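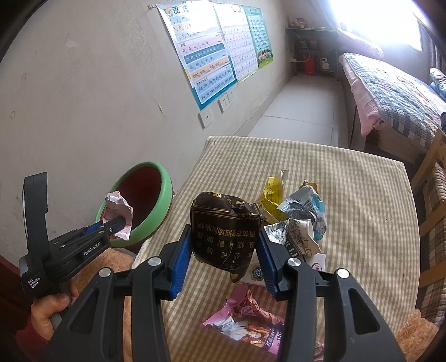 A crumpled cigarette pack with gold lettering, held above a table.

Emiliano Rivas spent most of his working life selling advertising space, and he still reads the back of every leaflet that comes through his door. He started at Prieto, a small agency that placed adverts in local papers, and later ran the poster side of a firm called Clumell. He now works for himself, mostly advising shops and small manufacturers on what to print and where to put it.

We met on a Saturday, in the café under his office. I asked him first about waiting rooms, which he has been selling to clients for years.

"People think it's an easy audience because they can't leave," he said. "That's the wrong way to look at it. If someone is stuck in a chair for 23 minutes and your screen is shouting at them, they'll remember you, and they won't come in."

He turned down screens with sound at Clumell and lost one large account over it. The client wanted a loop playing in dentists' surgeries. Rivas offered printed cards instead, the kind you can pick up and put in a pocket.

"They went elsewhere. Fair enough. I'd have done the same if I'd wanted what they wanted."

His best-known job is still the one for Droltia, a maker of garden gates. The firm had money for a radio campaign and he talked them out of it. They printed a card with the price of a standard gate, fitted, and a phone number. It went to 517 addresses on streets where Droltia had already put in a gate.

"It had the price on it," Rivas said. "That was the whole idea. The owner hated it, he thought it looked cheap. I told him people were going to ask anyway, so why make them ring up?"

How many calls did it bring in? He wouldn't give me the number, which he says belongs to the client. He would say that they printed the card again in May with the same wording.

I asked whether he thinks most adverts are too long. He said some are too short.

"A poster by a road, fine, five words. But if you're selling a boiler, the person reading it is about to spend a lot of money. Give them 300 words. Give them more. They'll read it if they need a boiler, and if they don't need a boiler it doesn't matter what you do."

He is less patient with packaging. Visell, a soap company he advised for two years, redesigned its boxes while he was there and moved the name of the scent to the side. Regular customers picked up the wrong one and brought it back.

"I should have caught that. I looked at it on a screen and never stood it on a shelf. My fault as much as theirs."

These days he makes clients do the shelf test before he'll look at a design. They print a box, put it in a shop next to the others and stand two metres away. He won't discuss colours until they have done it.

Does he ever watch adverts for pleasure?

"No. My wife does. She tells me which ones are good, and I ask her what they were selling. Half the time she doesn't know."

He had another client at noon, so we left it there.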